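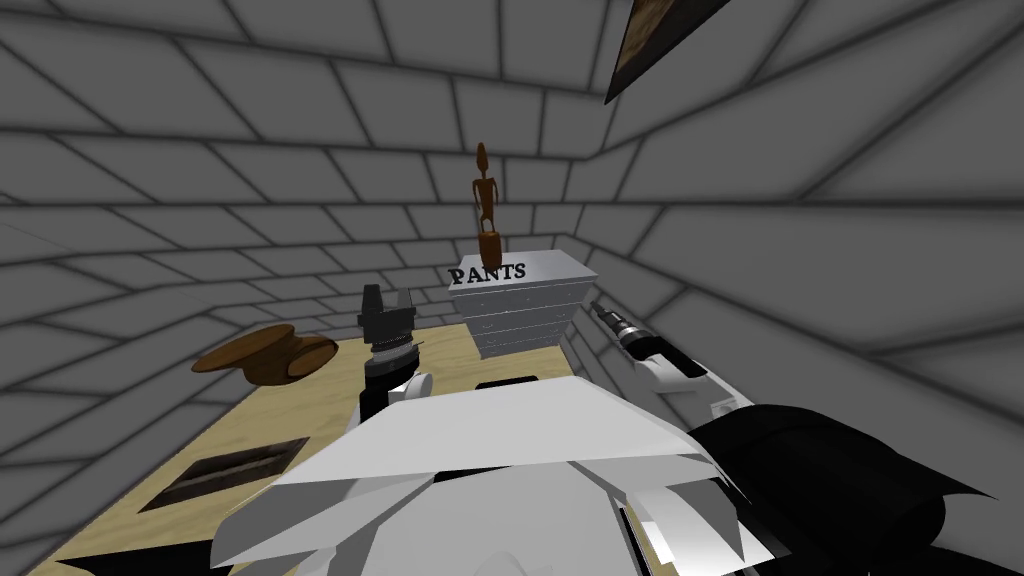
Dellikの公開デモに行ってきた

6月26日、Latmontにあるロボット開発会社Dellikの公開デモを見てきました。2月に申し込んで抽選で外れていたので、二度目の正直です。朝からそわそわして、受付が開く前に着いてしまいました(同じような人がちゃんと何人もいて安心)。

お目当ては双腕ロボットのシミュレーション。大きなスクリーンに、レンガ模様の小さな部屋と木のテーブルが映っていて、見ている側はロボットの体越しに机を見下ろす格好になります。手前に白い角ばったボディがどーんとあるので、自分がロボットになった気分。これが思った以上に楽しい!

机の上には白い4段のチェストがあって、天板に「PANTS」と大きく書いてあります。こういう真面目なのか何なのかわからない文字、大好きです。チェストの上には細い木の人形がすっと立っていて、腕を動かす側からすると、なかなか緊張する配置だと思います。背が高くて、いかにも倒れそうなんですよね。

説明してくれたのはエンジニアのBahman Fallahiさん。早口なのにすごくわかりやすい方でした。課題のセットは「Akbari」という名前で、今は124種類あるそうです。引き出しを開ける、物を別の場所に移す、といった家の中の動作が中心で、同じ課題でも毎回物の位置を少しずつ変えて試すとのこと。左の黒いグリッパーは四角い指が2本だけ。「指を増やす前に、2本でどこまでできるか知りたいんです」という話に、隣の席の学生さんが猛烈にメモを取っていました。

後半は体験タイム。1人10分、コントローラーを握って左腕を動かせます。私は丸い木の器みたいなものをつかもうとして、見事に空振り。奥行きの感覚が全然つかめません。視界の端がぐにゃっと曲がって見えるのも手ごわくて、まっすぐ腕を伸ばしたつもりが、いつの間にか斜めに進んでいるんです。Fallahiさんに「先に手首の向きを決めてから近づいてみて」と教わって、時間ぎりぎりでやっと縁をつまめました。声が出ました。後ろで待っていた人が拍手してくれて、ちょっと恥ずかしかったです。

質疑応答では、画面の中でできたことが実機でもできるのかという質問が出ました。答えは「そのままでは無理なことも多い」。摩擦や重さの違いが効いてくるので、設定をいろいろ変えて練習させているのだとか。うまくいかない話も隠さずしてくれるので、聞いていて気持ちがよかったです。

定員は最大36人で、会場はほどよい広さ。前のほうに座ると首が疲れるので、次に行く人は真ん中あたりがおすすめです。体験の順番は受付順なので、早めに着いて損はありません。

帰りはFonovville行きのバスに乗って、窓の外を見ながらずっと左手の指を閉じたり開いたりしていました。次の回も申し込むつもりです。今度は引き出しを開けるほうに挑戦したい!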